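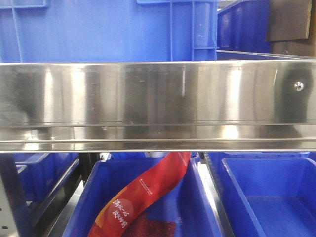

Stainless gets cleaned last, after the sink and the counters, or you'll be doing it twice. Warm water first, one drop of dish soap, soft cloth. Rinse the cloth, go over it again, dry right away with a second one. Shiny polished steel like the bar up top shows every speck and smudge, so don't skip the drying. Go round screw heads with an old toothbrush, crud loves to sit there. Any lip that folds forward, run a finger along it with the cloth wrapped over.

Water spots: white vinegar, half and half with water. Wipe on, wait 5 minutes, wipe off. Rinse. Really rinse.

Never steel wool. Never bleach. Had a shelf edge at the Flemside place go rusty in 4 days from a bleach rag somebody left on it.

Fine scratches - leave them. I tried a polish paste once and made a dull patch thats still there.

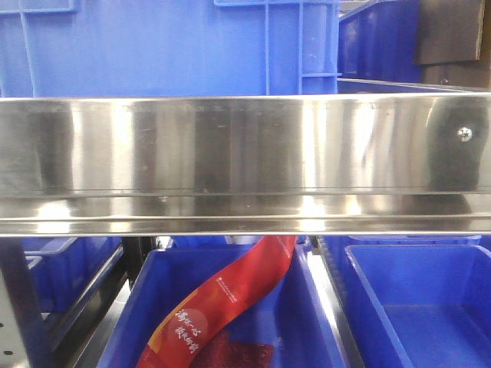
Last changed: August 26, 2023

Plastic crates. Scrub the ribs with a stiff brush and baking soda paste, they hold grease worse than the flat parts. Hose down, stand upside down in the shade. Sun makes cheap ones brittle. If a crate smells of onions, crumpled newspaper in it overnight, lid on if you have one.

Labels that won't come off: cooking oil, leave it while you have lunch, scrape with an old plastic card. Then soap, becuase the oil is worse than the glue if you leave it.

Cloths. Wash seperate from towels, no fabric softener, it smears on metal. I get the gray ones from Latuheru, a pack lasts me until July or so.

Next up: drains, and the fridge seal question a few of you sent in.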